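Balloon arches: is the garland kit worth it?

By Paraschiva Radu

Every February the messages start. Somebody has a shower or a retirement lunch coming up, somebody else has sent them a video of a pastel garland going up in forty seconds of fast motion, and they want to know which kit to buy. I have put up a fair number of these things in the Hustivham hall and I am not convinced by most of what the kits promise, so this month I'm putting my grumbles in one place and saving myself the typing.

The box Noura Majali ordered for her sister's shower said 90 balloons, "enough for a 12 foot arch." Maybe, if you like an arch you can see the wall through. We blew up every one of them, and when it was hung it looked like a necklace with beads missing. She ended up sending Ziad Darwish out for two more bags of plain white, and the white wasn't the same white. In photos you can tell. Noura says you can't, but she was busy that day.

The tape strip is my main complaint. You know the one, a long clear ribbon with holes in it, and you push the knots through. Fine for the first dozen. After that the holes stretch and the balloons at the bottom start dropping out while you're up the ladder dealing with the ones at the top. I went back to tying balloons in pairs, twisting two pairs into a cluster of four, and winding the clusters onto fishing line. It's the old way and it's slower to learn. I'd still take it over the strip.

Then there are the sizes. Kits love to brag about "assorted sizes," which usually means nearly all elevens and a handful of fives that are miserable to tie if you have big fingers. A garland looks full when small balloons are stuffed in the gaps, so you want far more of the little ones than they give you. Jihad Dabbas uses a cardboard box with a round hole cut in it to size his, and he under-inflates everything on purpose. I used to think he was being fussy. His balloons come out round and mine came out like light bulbs, so I cut myself a box.

Pale colors deserve a word too. The powder blue everybody asks for looks lovely flat in the packet, and once it's stretched it can go nearly see-through under strong lights. Check one at full size before you commit to a whole bag. I like to do it over something dark, where you get an honest look at the shade.
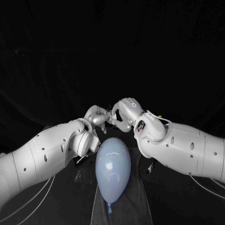
How far ahead can you blow up a latex balloon for an air-filled arch?

The evening before is what I'd plan on, kept indoors in a cool room and out of the sun. They'll often hold their shape for longer than that, but the shine goes dull, and a dull balloon looks old even when it's still full of air.

Helium is a different matter, and I'd skip it for an arch altogether. An arch hung on line or a frame doesn't need to float. People pay for a tank because they think a party has to have one, then they fight with it all morning, and by cake time half of the balloons are drooping. Get three or four foil ones filled at the shop if you want something bobbing over the gift table and leave it there.

As for electric pumps, yes, I gave in. Ours is the two-nozzle Prumex that lives in the hall cupboard, and it is as loud as a hair dryer and gets warm enough that I give it a rest between batches. It does save your cheeks. It won't save your fingertips, and the video people never mention those. After 384 balloons for the Tavares Street school dance, Hiba Bataineh and I both had tape on our fingers for days. There are little plastic tying tools in some of the kits. I have tried two kinds and thrown away two kinds, though Hiba swears by hers and you may get along with it better than I did.

What would I buy? Good plain latex from a party supply shop, one brand, all from the same batch if they'll let you look at the bags. A spool of clear fishing line. Removable hooks, the ones rated for more weight than you think you need. Glue dots for the fives. It came to about 17 dollars more than the kit when Noura and I priced it at Viltance, and there was plenty left over for the next party. If you're only ever going to do one arch in your life, I suppose the kit is all right, so long as you add a bag of small ones and don't believe the number on the box.

Please pick up every scrap of popped latex when you take your arch down, since dogs and small kids both go for it. Snip each balloon near the knot and let the air out if you can't stand the bangs. The hall pump can be borrowed overnight if you write your name in the book by the kitchen door. And whoever had it last, the small nozzle is missing. Check your bags.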